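Sun 27 December, shared workshop, back bench

Continuing with the kitchen model for the arm. The real arm is still in pieces on the bench (shoulder bearing from Kurek did not come before the holidays), so all work today is in the simulator. I wanted to finish two things: the wrist view, and the reach to the shelf above the toaster oven.

Started with the wrist view. The mounting offset I had taken from the Altovska drawing, and it was measured to the wrong face of the flange. After I corrected it, both fingers come into the picture, one left and one right, with the housing along the bottom. With the arm turned over the wood top I can see the corner, the ribbed dark insert and the floor tiles behind. 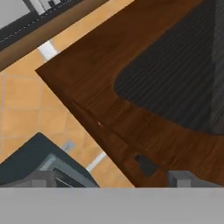 *Entry by Oranuch Nakpan. Colleagues, please write your remarks under the line and not inside my text.*

The view is good enough for me to leave the offset alone now. Two remarks for whoever opens the file next:

- There is a tiny reddish-pink speck on the wood near the corner. I do not know yet if it is in the texture or a stray object. I did not delete anything.
- The wood grain is quite strong in this view. My edge finder likes the grain more than the real edge of the top. I raised the threshold from 32 to 90 and it stopped following the streaks, but then it also lost part of the grout lines on the floor. For the counter I don't need the floor, so I keep 90.

After lunch I changed to the outside camera and worked on the reach. The target is the pair of red cups on the shelf. The path from Flukach (our planner, the branch from early December) wanted to bring the elbow low over the toaster oven, and I don't trust this at home where the real oven has a cable on top of it. So I put a keep-out box over the oven and asked for the path again. It needed 1,368 steps with the box. Then I loosened the wrist limit a little and it went down to 1,025, still with the elbow high.

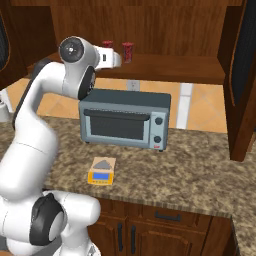

I am not yet happy with the approach angle. The left cup is the first target, and the gripper should come at it more square, otherwise one finger will touch before the other and push the cup to the back panel. I will try to turn the base a bit and let the forearm do less. The kitchen scale on the counter stays where it is, I want it later for the pouring test.

Also noticed: the simulator slows down very much when both cameras are on. With only one it is fine. The Ultano board will have the same trouble for sure, it is weaker than my laptop. Maybe we run the wrist camera at half rate until the gripper is near to the cup. Please tell me if somebody has tried this already.

To do:

- [x] flange offset corrected and written in the config
- [x] keep-out box over the oven
- [ ] approach angle for left cup
- [ ] check the speck
- [ ] ask Kurek again for the bearing, colour of the cap doesn't matter
- [ ] bring back the 4 mm hex key to the grey drawer (I have it at home, sorry)

Config is saved in the shared folder under my initials. The old one is beside it, please leave it there until the left cup works.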